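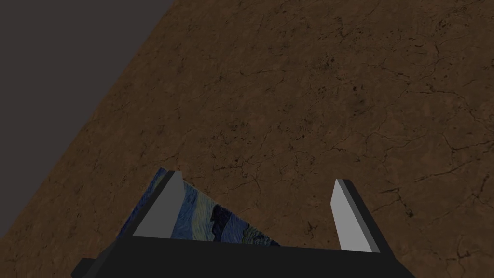 Hjørdis Torvik wrote:
I'd pick the wrist view every time, and I've given up pretending otherwise. The head camera tells you which room you're in. The wrist camera tells you where the fingers are, and the fingers are where I lose all my grasps.

Letay Demissie wrote:
Ha, OK, I was going to write a proper opening post first but you beat me to it! Let me back up.

I've spent most of June comparing the two grippers that ship with the Pullcombe scene pack, the Wivow and the Backlund, on the same two-arm robot in the same kitchen. Everything is simulated, no hardware yet. My plan was to settle the gripper first and then think about cameras, and the cameras have eaten the whole project. I'm having a great time though. The difference between a grasp policy that sees only the wrist and one that sees only the head is way bigger than the difference between the two grippers.

Setup, for anyone who wants to copy it:

1. Same controller for both grippers, plain position control on the fingers, force limit left at the default. I ran 30 attempts per object per gripper and reset the scene after each one.

2. Head camera first. The thing I love about it is that both grippers and the counter fit in one picture, so you can plan for one arm without forgetting the other exists. The thing I don't love is the distance. The shakers on the right side are small from up there, and once a gripper swings over the counter it can easily end up between you and whatever you're reaching for.

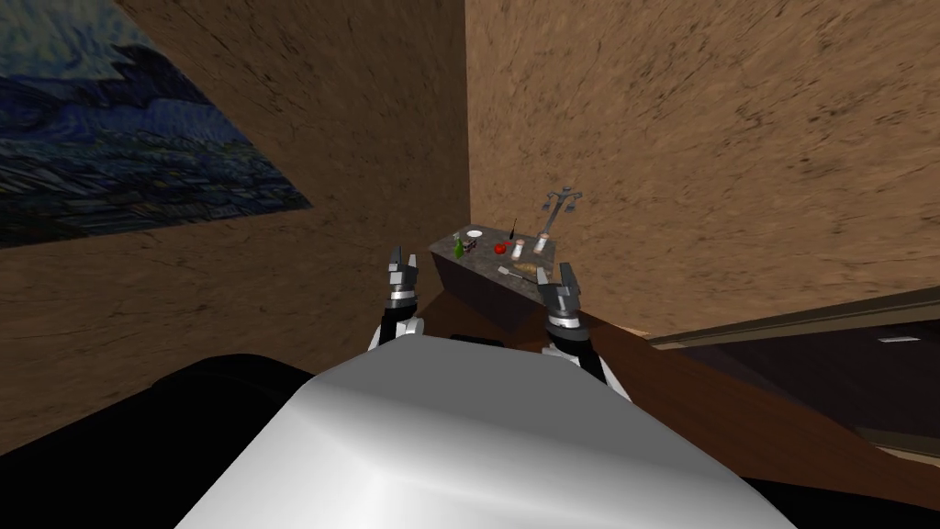
3. Wrist camera next, same objects, same start poses. Both fingers in view the whole time, which makes it easy to see when you're off center. You do lose the room completely if the wrist rolls, and mine rolls a lot.

4. Both cameras together, with the head used down to hover height and the wrist taking over from there. I haven't finished this one. The handover is ugly and the arm stops dead for a moment while it makes up its mind.

So far the Wivow is ahead on the bottle and the Backlund is ahead on the shakers. The bread loaf is a disaster with either of them. I get 5 good ones out of 30 with the Wivow, and I'm not proud of a single one.

Kadir Yaman wrote:
Nice work! Question about the loaf. Are you closing across the short side? I had the same trouble until I noticed my approach angle was coming straight out of the head camera estimate, and that estimate was turned sideways every time the torso leaned. The gripper was doing exactly what it was told.

Letay Demissie wrote:
Short side, yes. At least I think so... I'm going to go look at the logs now because you've made me nervous.

Helge Amundsen wrote:
I'm going to disagree with Hjørdis a bit. Wrist cameras are lovely in simulation because the simulator gives you a clean picture at any distance. Put a real one that close and you're fighting focus and your own shadow. I built an arm two winters ago with only a wrist view and went back to a fixed camera after 3 evenings. If Letay is going to buy hardware at the end of this, I wouldn't let the sim pick the camera.

Hjørdis Torvik wrote:
That's fair for a cheap fixed-focus camera. It isn't fair for wrist views in general! You can set the focus short and add a little ring light. Mine has been on the arm since last year and I've cleaned it maybe twice.

Helge Amundsen wrote:
Cleaned it twice in a year, and you trust what it tells you?

Hjørdis Torvik wrote:
More than I trust your fixed camera after someone bumps the tripod, yes :)

Magdalini Ververidis wrote:
Can I drag this back to the grippers for a second? I'm curious about the Wivow beating the Backlund on the bottle. I have the opposite result, same scene pack, and I checked it again this morning. The Wivow pads have lower friction in the file I downloaded, and the bottle rotates out of the fingers as soon as I lift. Which version are you on? There was an update that changed the pad material and it wasn't in the notes.

Also, what are you using for background? I swapped the table texture for a plain one and my wrist-only numbers went up. I put the busy one back and they dropped again. A brown surface with dark cracks all over it gives an edge detector plenty to chew on, and none of it is the edge of an object.

Letay Demissie wrote:
Oh, that's interesting! I'm on whatever came with the Stundenstead mirror, so it could easily be the older file. I'll grab the newer one and rerun the bottle tonight.

On texture, I left everything as it ships. The cracked brown, the mottled walls, the starry night sort of painting, all of it. My feeling is that if a policy only works on a plain table I'd like to find that out while it's still free. But I never ran it plain for comparison, and I should. Did you change the walls too, or only the table?

Magdalini Ververidis wrote:
Only the table. The walls hardly come up in my wrist view. Flat things with a picture printed on them are the worst case for me, by the way. When the panel is close to edge-on, the pattern squashes into a sliver and the depth estimate wobbles all over the place. I'd add one to your object set if you want a hard test.

Kadir Yaman wrote:
Seconding the flat object. Thin stuff is where finger shape starts to matter too. Pointed tips get under an edge much better than blunt ones, and I think you'd see a real gap between your two grippers there. A bottle is almost too easy, any pair of parallel plates can hold a bottle.

Magdalini Ververidis wrote:
Mine can't, apparently!

Letay Demissie wrote:
OK, logs checked. Kadir, you were right. It was the short side when the torso was upright and something closer to diagonal when it leaned. I moved the angle estimate over to the wrist camera, left everything else alone, and the loaf is already behaving better. I don't want to post a number until I've done the full 30 with both grippers, but I did a little dance in the kitchen. The real kitchen.

Helge Amundsen wrote:
Good fix. Try it once with the head camera and the torso tilt corrected before you give the wrist all the credit, though. You changed where the angle comes from and removed the tilt error in the same move.

Letay Demissie wrote:
Ugh, yes. Adding it to the list. So that's the new pad file, a plain table, something thin, and a tilt-corrected head run. Does anyone have a handover height they like for step 4? I'm switching at hover and it feels too late.

Hjørdis Torvik wrote:
Don't switch at a height at all. Blend them on the way down. I'll dig out my config after dinner and paste it in.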